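Capacity Planning and Performance Monitoring
Handout 2: Baselines, or what "normal" looked like before the complaints

Last time we ended with the help desk at Plener, where every ticket read "it's slow" and every server graph was green. Both sides were right. An average over a full day will hide almost anything, including a login storm at 9 a.m. that makes people go for coffee until it passes.

Start with a baseline. Collect CPU ready time, disk latency and login duration for a normal month. Plener picked May, which had a migration in it, so their baseline describes a company in mild distress.
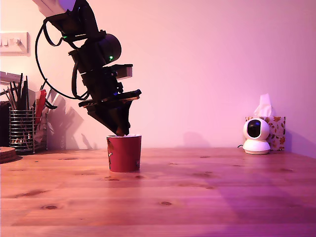

Arm over a red paper cup.

Terms you need for the lab:

Percentile: the 95th tells you how bad things get for people who are having a bad time. Use it for latency. The mean is for slides.

Headroom: what is left at peak. If a host sits at 78 percent at its busiest hour, ask what happens when its neighbor fails over onto it. Then ask whether anyone has tried.

Contention: two workloads wanting the same thing. Backups and antivirus scans are old friends and like to meet at lunch.

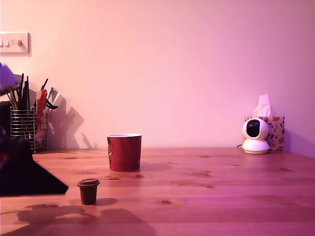 Lensa Mamo objects that percentiles can mislead too: with 11 users on a host, the 95th is one person with a huge spreadsheet. Fair. For small groups, plot every session and look at the dots.

Sampling interval matters more than the tool. The Ostine collector defaults to 300 seconds, long enough for a disk queue to fill, ruin a morning and drain again unseen. Set it to 15 for the lab and watch your storage use, which is also a capacity problem.
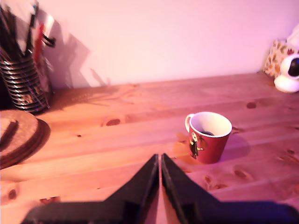
Gripper above the table, fingers slightly open.

Lab task: take the Flondberg trace from the course folder, find the peak hour, and write one paragraph a manager could read standing up. State which metric ran out first. "All of them" has been submitted before and did not score well.

Reading: Anil Kartha's notes on queueing, sections 2 and 3. Skip the proof unless you enjoy that sort of thing. Rai accounts are reset at midnight before the lab, so save your graphs somewhere else.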